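Floor pickup robots in guest rooms — what has it changed for you?

linen_and_keys wrote:
I run housekeeping on the morning shift at a mid-size extended stay property. Our owners put in a two-arm unit from Nurkell in June and I've been asked to write up how it's going for the staff side. Before I do, I'd like to hear from anyone else working alongside one. I'm not looking for sales talk. I want to know what happened to your hours, your room quota and your breaks.

Our setup is simple. The unit goes in ahead of the attendant and does floor litter only. Wrappers, tissues, that kind of thing. It doesn't touch the bed, the bathroom or guest belongings. The attendant comes in after and does everything else.

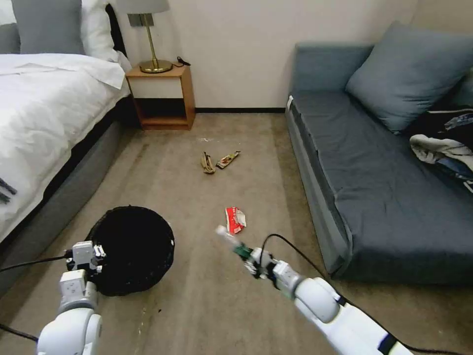 Floor pickup between the bed and the sofa, three wrappers still on the carpet.

The bending is what my people complained about most, so on that point I can't argue with the idea. What I didn't expect was how much of the day is now spent waiting on a room. We have 30 rooms on my floor and the order we clean them in used to be up to us. Now it's up to the schedule.

coleo_nights wrote:
We have the same kind of thing at the Coleo, two units shared across three floors. Nobody lost a job. What we lost was overtime, and for some of the team that was rent money. Management said the hours saved would go into deep cleaning. They did for the first month, then the deep cleaning list got shorter and so did the shifts.

If you're writing something up, put the hours in it. Before and after, per person. Ours were never written down and now it's my word against a spreadsheet.

stripped_bed_7 wrote:
I'll disagree with the gloom a bit. I've done rooms for years and my back is shot. Picking up after people is the part of the job I'd give away tomorrow. If a machine takes ten wrappers off the carpet, that's ten times I didn't go down on one knee.

The waiting is a scheduling problem. Ours waited too, until the supervisor let us send the unit to checkouts only and keep it out of stayovers. After that I'd walk into a checkout and the floor was ready to vacuum. 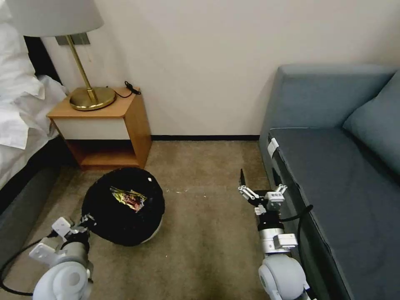 The other thing that helped was agreeing on who deals with the bin. We had arguments over it every morning. The attendant ties off the bag and puts in a fresh liner, and the unit only drops things in. Once that was on the sheet by the linen closet, people stopped blaming each other. Small crumbs are ours too, but the vacuum gets those anyway.

linen_and_keys wrote:
Checkouts only is a good idea. We run it on everything, and the stayovers are where it gets slow because of all the stuff people leave out. I'll bring that to the meeting.

Coleo, point taken on the hours. I have the old time sheets.

trumelby_maint wrote:
Maintenance here, Trumelby site. One thing missing from this thread is who looks after the machine. At our place it was supposed to be the vendor. In practice it's me, plus whichever attendant is closest when it stops. Two of the attendants are good at it now and they get called off their rooms to restart it, with no change in pay and the same quota. That's a second job and it should be treated like one — at least a rate bump, or rooms taken off their list.

stripped_bed_7 wrote:
Agree with that completely. We asked for 2 rooms off the list for whoever is the contact that day and got it. It took a while.

coleo_nights wrote:
You got it because somebody asked early. By the time we asked, the budget was set.

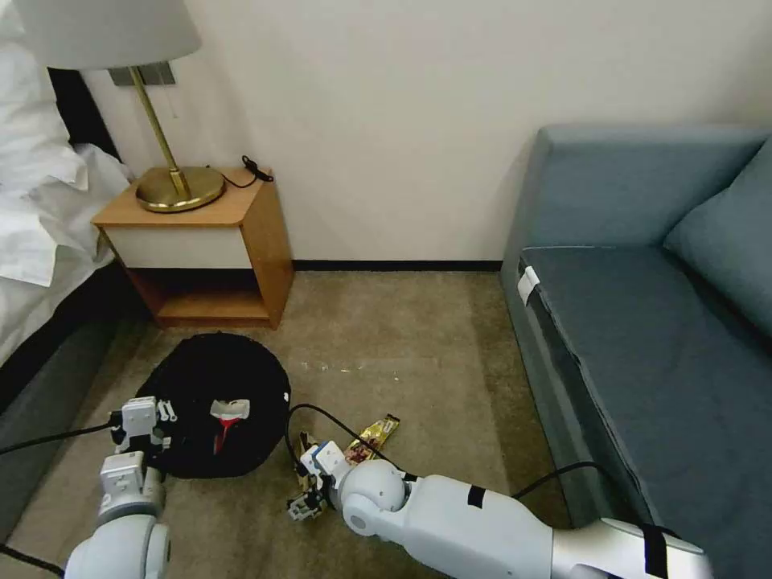
Does the attendant still have to check the floor after the unit is done?

At our property the attendant does. The room is signed off under a person's name, so that person looks under the bed edge and beside the sofa before vacuuming.

trumelby_maint wrote:
Same at ours, and I think that's right. I just don't want to see the check time cut because someone upstairs assumes the floor is finished.

linen_and_keys wrote:
Thanks all. My list so far is hours per person, checkouts only, bin duty in writing, and pay for the contact role. If anyone at a Nørgaard property reads this, I'd like to know how you handle the quota.

We use cookies to keep you signed in and to measure traffic. By continuing to browse the forum you accept our cookie policy.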